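The Clorkier Budget

I had promised the firm a finished equipment plan by November, and by the end of November what I had was a spreadsheet with 17 tabs and a cold. Clorkier had given us one sum for the whole year. One! Arm, gripper, table, clamps, spares, the lot. I'd already spent a good bit of it in my head on a second arm from Urel, and I carried my laptop down to the kitchen to see if the bench could talk me out of it.

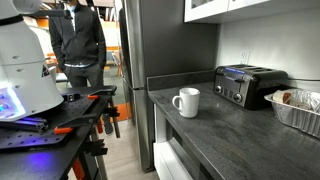 Did I know, Kostach wanted to know over the phone, that the quote ran out on Friday? And had I put anything by for servicing, because people never did, and then they rang up crying.

I hadn't put anything by for servicing. I said of course I had, and typed a new line while I said it. Servicing, 700. It looked so lonely that I gave it a friend: gripper fingers, spare, 4 sets.

What to cut, then 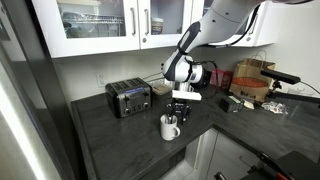

What to keep

The clamps, obviously (176 for the lot, and I'd fight anyone over them). The table too, though I'd moaned about the price of it for weeks. That left the second arm, sitting at the bottom of the sheet like a dog waiting to be let out.

I tried it every way I could. I rented it from Hegazy for half the year, I bought it used, I bought it new and pretended we didn't need cables. 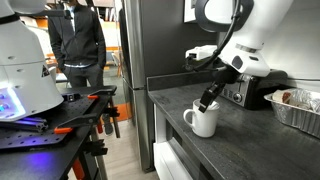

Each time the total came up red, and each time I thought, well, if we just put off the spares... which was exactly how I'd got us into trouble the year before.

So I deleted the row. Then I put it back, in grey, under "next year", and rang Kostach to say we'd take the servicing.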